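Print this page | E-mail this article

Slavica Popescu
5/31/18

3.2 Surface wear in rented homes

Tables were the most heavily used pieces in the Peslow flats. Tenants ate, ironed and did paperwork at them, and few used a cloth or mat. Of the 46 households that returned the Omevholm questionnaire, 14 said they had re-oiled or waxed a table during the tenancy. The rest wiped with water or a general cleaner.

Obradović treats grain direction as a minor matter in wear. Our tenants did not. Several told us that scratches running with the grain bothered them less than those running across it, and that reddish finishes were harder to touch up from a shop-bought tin.
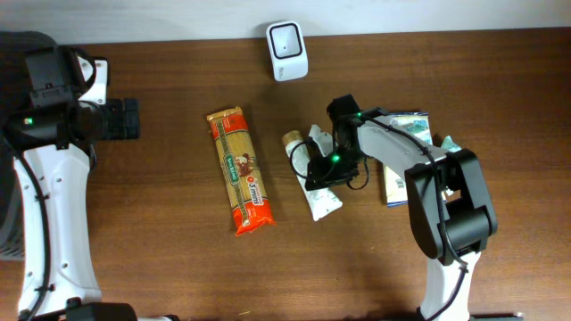 Figure 2. Wooden tabletop with a reddish-brown finish and horizontal grain.

Gloss readings were taken at the middle of each top and again near one edge. The middle was duller in most homes, though the gap was small where the table stood against a wall and was used from one side only. Tops treated with Fumora oil were recorded separately and are discussed in section 3.4.

Contact: Omevholm Housing Study | © Omevholm | Back to top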